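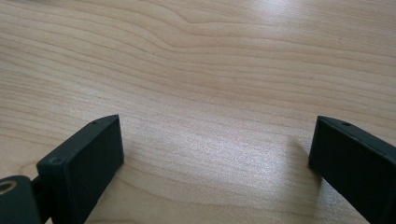 Posted by Teodoro Olvera, 2018-08-18

My cheese scones come out flat enough to post. Same recipe since July, 200 degrees, plenty of cheddar. Help?

Fatima Lekota
How thin are you rolling? Pat the dough out by hand, 4 cm deep, and don't twist the cutter. Mine sulked for years until I stopped twisting.
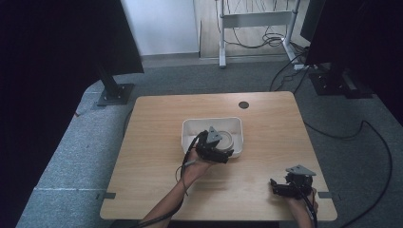

White dish on its tray, pale wood table

Check the date on your baking powder too. I once found a tin that looked like it was from 1881.

Swati
Just buy them. The bakery in Arnirdale does good ones, bit dear.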